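MUS 129: Popular Music in Practice
Unit 10 handout: Song credits, splits and master ownership
Prepared by Laurinda Valente, with revisions by Tirta Ginting

Bring this handout to the seminar. Unit 9 (live performance income) is assumed and will not be repeated.

10.1 Two copyrights

A released recording normally involves two separate copyrights. The first covers the composition: melody, harmony and lyrics. The second covers the sound recording, usually called the master. They can be owned by different parties, sold separately and licensed on different terms. Most disputes seen in student case files come from treating them as one thing.

A singer who performs a song written by someone else has no share in the composition by virtue of singing it. The same singer may have a share in the master, or a royalty from it, depending on the recording contract. A songwriter who does not appear on the recording is in the opposite position.

10.2 Writer splits

A split is the percentage of the composition assigned to each writer. Splits for one song must add up to 100. Where lyrics and music are by different people, an even division between the two is common but not required. Absent a written agreement, the default rule depends on the country, and students should not assume that it follows the amount of work done.

Worked case A. Uliana Mykhailiuk writes the lyrics and top line of a song called "Endine." Mafalda Valente writes the chords and the bass part. Shiela Dalisay produces the track and adds the melody of the bridge. The three agree on the following:

Mykhailiuk: 50
Valente: 25
Dalisay: 25

Dalisay's share here is for writing. Her fee as producer is a separate item and belongs in a separate agreement. If the split sheet is silent about the fee, a later reader may conclude that the 25 percent was meant to cover both. 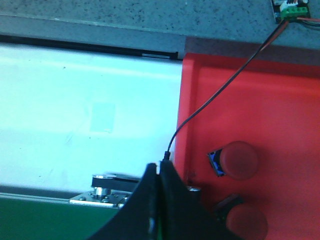 The split sheet should be signed before the session files leave the studio. It needs the legal name of each writer, any stage name, the collecting society and publisher if there is one, the working title and any alternate titles. A change of title after signing does not void the sheet, but the new title has to be added to the registration or payments will sit unmatched.

10.3 Arrangement and session work

Session players are usually paid a flat fee and sign a release. The release transfers their rights in the performance to the owner of the master, to the extent local law allows. A player who invents a riff that becomes central to the song may have a claim to a writing share. Courts have gone both ways. The practical advice is to raise the matter on the day.

Background vocals are treated as session work unless the vocalist contributed words or melody.

10.4 Who owns the master

The starting point is the contract. Three arrangements are covered in this unit.

Label ownership. The label pays for the recording, owns the master and pays the artist a royalty after costs are recovered.

License. The artist owns the master and grants the label exclusive use for a fixed term. At the end of the term the rights return to the artist.

Distribution. The artist owns the master and the distributor takes a fee or a percentage for delivering it to stores and streaming services.

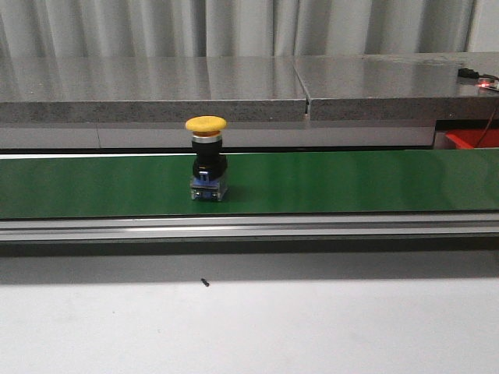 Emergency stop button with a yellow cap, on a green conveyor belt.

Worked case B. Cordeiro, a small label, signs a singer on a license for two albums. The term is 10 years from the release of each album, so the two licenses end on different dates. The first album is reissued with 2 extra tracks in its sixth year. Does the reissue restart the term? Under the wording in the reader, it does not for the original tracks. The extra tracks carry their own term. Students regularly miss this in the exam.

10.5 Recoupment

Recoupable costs are charged against the artist's royalty account. Typical items are the advance, studio time, mixing and part of the video budget. Manufacturing and the label's own overhead are normally excluded. Read the definition in the contract before doing any arithmetic.
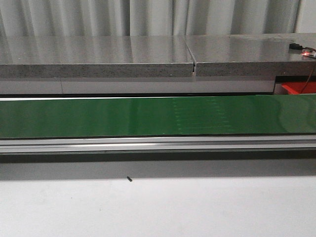
An unrecouped balance is generally not a personal debt. The artist receives no royalties until the account is clear, but is not asked to repay the label. Cross-collateralization changes the picture: if the two albums in case B share one account, losses on the first are recovered from the second.

10.6 Reading and tasks

Read the Rirelden sample contract in the course reader, clauses on term and accounting.

Task 1. Draft a split sheet for worked case A. Add a line dealing with Dalisay's producer fee.

Task 2. Rewrite the term clause in case B so that both licenses end on the same date. State which party benefits.

Task 3. Sodero, a distributor, offers the same singer a deal at 25 percent of receipts with no advance. Compare it with the Cordeiro license on ownership, term and recoupment. One page.

Tasks 1 and 2 are due at the start of the seminar. Task 3 is due at the end of November.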